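Week 6: Workplace Giving

Reading: the Hurneck case, pages 20 to 31. Yes, all of them.

Matching gifts. The employer promises to add a dollar for every dollar staff give. Hurneck had 1547 employees and 281 signed up, which the annual report called "overwhelming." 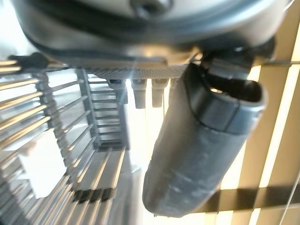 Payroll giving is duller and works better. Money leaves before the employee sees it — taxes have used this trick for years. Watch for the opt-out form, often kept somewhere only the payroll office can find.

Sponsorship is advertising with better manners. If the logo is bigger than the charity's name, file it under marketing.

For November: compare Genum and Onine. One page each.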